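How to Place a Footstool at a Vanity Table (and Decide If You Need One)

Most advice on vanity corners starts with shopping. Buy the table, buy the matching stool, buy the tray, buy the mirror with bulbs. I have read a lot of these guides and I don't believe most of them. You probably own something low and padded already, and the job is to find out if it works before you spend money on the "set."

Start with heights. Measure from the floor to the underside of the table's apron, which is the strip that holds the drawers. Then measure the seat. Guides love to give a magic gap between the two, and I would ignore it. Thighs differ. Sit down, slide in, and see if your legs clear. If you have to hunch or lift your elbows to reach the tabletop, the seat is too low, and a cushion on top is a wobbly fix that you will hate by March.

This is where footstools get oversold. Sellers such as Ziteo and Sirnon list them as "vanity seating," and many are simply too short for an adult at a normal table. That doesn't make them useless. A footstool is good for resting your feet, for a child, or for sitting on while you sort out a drawer. Just don't expect to do your hair from it every morning.

Next, clear the floor. Move everything out from between the table legs and look at what shape those legs are. Straight ones are easy. Curved ones stick out farther at the foot than you think, and a stool that fits at the top can knock against them at the bottom. Measure between the feet as well as higher up, and use the smaller number. Mine left 2 inches to spare, and I still scuffed the paint twice.

Then do it in this order:

1. Set the stool in front of the table, well clear of the legs.

2. Turn it until its front edge runs parallel to the table. Judge this standing up. From a crouch, everything looks straight.

3. Pick it up by both sides and put it where you want it. Dragging is how glossy floors get those long gray lines that no cleaner removes, whatever the bottle says.

4. Open both drawers all the way. If you have to move the stool each time, pull it out farther or shift it to one side.
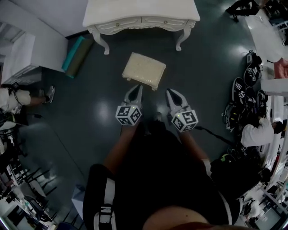 Pale furniture on a dark floor is also unforgiving about angles. A stool that is a little off looks a lot off, and you will keep nudging it with your foot. You can buy felt pads to make the nudging safer. I paid for a pack of 20 from Skurent and they were fine, though I can't say they were better than a square of old felt and some glue. Check them now and then for grit, which does more damage than bare feet on the stool ever would.

As for matching, I wouldn't bother. The Machala catalog wanted 81 dollars for a stool in the "correct" white to go with its carved table, and cream next to white looks perfectly good to me. Two whites that nearly match are harder to live with – you notice the difference every time you sit down.

Leave the arrangement alone for 2 weeks before buying anything. If the stool ends up across the room holding a pile of sweaters, you didn't need a seat there.

Updated 13th August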